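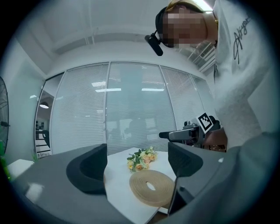
Peach and pale yellow blossoms on the table at Zawadzka.

Home testers wanted: hand creams and face cleansers

Skelov is putting together its next home testing panel, and we would love to have you on it! We make unscented skin care in small batches, and before anything new goes on sale we send it out to people who wash dishes, dig in gardens, change diapers and forget to put the cap back on. Their notes decide what we fix. Last time the panel talked us out of a pump that clogged and a cleanser that left a film on eyeglasses, and both products are much better for it.

The new panel starts in February and runs for seven weeks. You can take part from anywhere in the continental US as long as we can mail you a box.

What you'll be trying

Each tester gets two products in plain white tubes marked only with a letter. One is a hand cream and the other is a gentle face cleanser. We won't tell you which version you have, and we ask that you don't compare tubes with other testers until the panel is over (couples and roommates, this means you). Full ingredient lists come in the box, sealed in an envelope you should open before your first use and check against anything you know you react to.

What we ask of you

Use the hand cream at least once a day and the cleanser every evening, in place of whatever you use now. Fill out a short online form each Saturday. It takes a few minutes, and there's a big open box at the bottom where you can write as much as you like. Please do! The form has the usual questions on feel, smell, packaging and how long the tube is lasting, but the open box is where we find the good stuff. At the end there is one phone call with Zofia Piątek from our product team, scheduled at a time that works for you, evenings included.

We want plain, detailed opinions. If the cream is greasy, write that it's greasy, and tell us what you were doing when you noticed. You will never be asked to post a public review, on our shop or on anyone else's, and your pay doesn't depend on what you say.

Who can apply

You need to be 18 or over and able to read and write comfortably in English. Any skin type is welcome, and any gender. We are especially short on people over 60, people who work outdoors in winter, and people who wash their hands all day long for their job: nurses, cooks, hairdressers, daycare staff. If you've tested for us before, you can apply again after skipping one panel.

Please sit this one out if you are pregnant or nursing, if you are being treated for a skin condition, or if you have a known allergy to lanolin or beeswax. A later panel, code name Cetik, will be free of both, and you can ask to be put on the list for it.

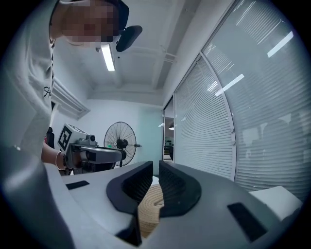
Renata Głowacki wrote to us after her panel that she had expected a quick freebie and ended up arguing with her sister over cap design. "I filled that comment box to the top every single week," she said. "I'd like a bigger box." We have made it bigger.

Pay and practical details

Testers receive a $90 payment by check or bank transfer, sent within three weeks of the final call. Postage both ways is on us. Leftover product is yours to keep, but we'd like the empty or half-empty tubes back so we can weigh them, and there's a prepaid mailer in the box for that. If you stop early because something doesn't agree with your skin, tell us right away and stop using it. You'll still be paid in full.

How to apply

Send an email to the panel desk through the contact page with "Panel 1218" in the subject line. Tell us your first name, your state, what your hands do on a normal day, and which hand cream and cleanser you use now. No photos, please. Remigiusz Grabowska reads every application and will answer by the end of the month, whether or not there's a place for you.

Questions about ingredients go to Stanisława Nowakowski at the same address, with "Ingredients" in the subject line.

This site uses cookies to remember your settings and measure visits. Accept all | Manage preferences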